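Sametti Workshop, Bench Notebook
Entry: Friday, February 21, 2020
Subject: Marking and layout supplies, review of the writing bench

1. Purpose

This entry records the state of the markers and small layout pieces kept at the writing bench, and sets out the storage and labeling practice to be followed from now on. It replaces the loose sheet that was taped inside the cabinet door last August. Colleagues who use the bench for labeling stock bins, bagging tags or test cards should read section 3 before drawing new supplies.

2. Condition of markers

The bench stock comes from two sources. The older markers were bought through Etmont in a carton of 125. The newer ones were supplied with the Kusex label order and are kept in the second drawer. Both kinds write acceptably on coated card. On uncoated tag stock the older kind bleeds at the start of a stroke, and labels written with it should be left flat before stacking.

Printing on the barrels remains the usual means of telling one type from another, and it wears with handling. A barrel with a black upper section, a narrow yellow-to-red band and a pale lower section can still be sorted by its colors when the small print is past reading.
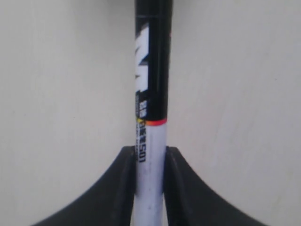 Sorting by color is therefore adopted as the first check, with the printed code as the second. Where neither is clear, the marker goes to the general cup and is not used for permanent stock labels. Scuffed barrels are not a reason to discard. A marker is discarded when the line breaks up on the test card on two attempts, the second after it has been stored tip down overnight.

The test card is the plain white one, ruled at the left edge. Write the date and the marker type in the margin. Several cards from the previous quarter have neither and could not be used for comparison.

3. Bench practice

3.1 Keep the tabletop clear of tape residue. The pale surface takes ink readily, and the remover supplied by Shenoy leaves a dull patch if it is allowed to stand. Apply it to the cloth, never to the table.

3.2 Markers are kept capped when they are not writing, including while a card is being changed or a label is being lined up. When checking the height of a marker over the table, leave the cap on.
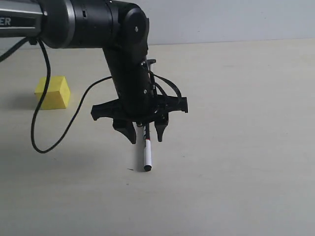 3.3 Labels are drawn from the roll of 500 first. The short roll, with nearly 400 remaining, is held back for the spring inventory.

3.4 Return markers to the drawer they came from. Mixed drawers account for most of the time lost this month.

4. Layout pieces

The colored cubes serve as position references on the tabletop when a row of cards or bins is being set out. Yellow has been the most satisfactory against the cream surface. The natural wood pieces are difficult to see under the overhead lights and have been moved to the lower shelf.

One cube at a time is enough for a simple row. It is set down first, squarely, and the marker is brought up beside it. 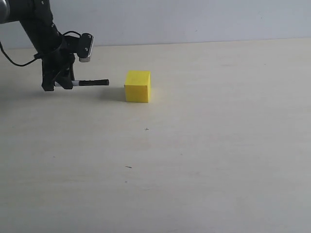
Cubes with ink on them should be wiped the same day. The paler colors stain at the corners, and two of the white ones are no longer fit for use. Replacements have been requested from Etmont with the next order, in yellow only.

5. Open items

Drawer labels to be rewritten in the newer type of marker.

Test cards without dates to be removed from the binder.

Confirm with Shenoy whether the remover is suitable for painted shelving. The sheet supplied with it mentions glass and sealed tabletops only.

Lid of the general cup is missing. If found, please return it to the second drawer.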